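Equipamento de lavandaria para residências e alojamentos
Máquina de lavar roupa de carregamento frontal e cesto de apoio

A Moruta fornece este conjunto a residências, lares e pequenas unidades de alojamento que tratam a roupa no próprio edifício. O conjunto é composto por uma máquina de lavar branca, de porta redonda transparente, e por um cesto de plástico creme com rebordo castanho, destinado ao transporte de roupa e de peças de peluche.

Referência do conjunto: Nemden 80
Garantia das peças: até 96 meses
Preço de catálogo: 1.724 euros, com entrega incluída
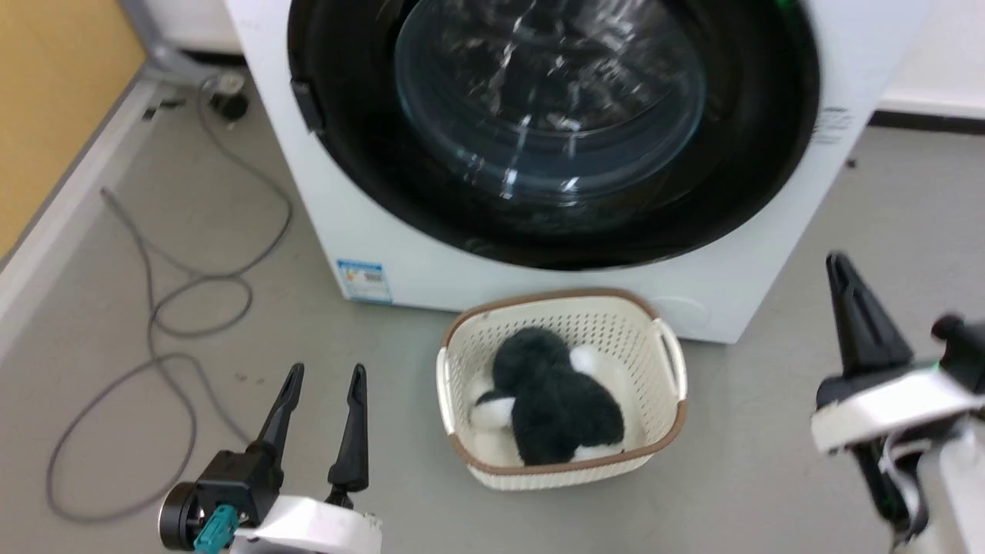
Os peluches podem ser lavados juntamente com a roupa de cama?
Recomenda-se a lavagem em separado, num programa delicado e dentro de um saco de rede, depois de consultada a etiqueta do fabricante. As peças com pilhas ou módulos de som não devem ser introduzidas na máquina.

Instalação
O aparelho deve assentar em pavimento firme e nivelado. A ligação à água e ao esgoto é efetuada pelos serviços técnicos da Moruta, mediante marcação. O cesto é entregue montado e pode ser adquirido em separado na linha Skanden.

Utilização e conservação
Antes de cada carga, verifique se o tambor está vazio e se não ficaram objetos presos na borracha da porta. Terminado o programa, retire a roupa, limpe a borracha com um pano macio e mantenha a porta aberta até o interior secar. O filtro deve ser limpo uma vez por mês, com a máquina desligada da corrente. Não utilize esfregões abrasivos no vidro nem no aro da porta.
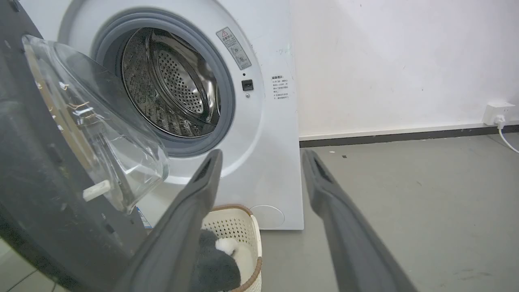

Porta aberta, com vista do tambor perfurado em aço inoxidável e da borracha de vedação.

Encomendas
Os pedidos institucionais são recebidos por escrito e devem indicar a morada de entrega, o piso e a largura útil das portas de acesso. Para entregas fora da área de distribuição acresce uma taxa de 80 euros.

Condições atualizadas em domingo, 13 de julho de 2025.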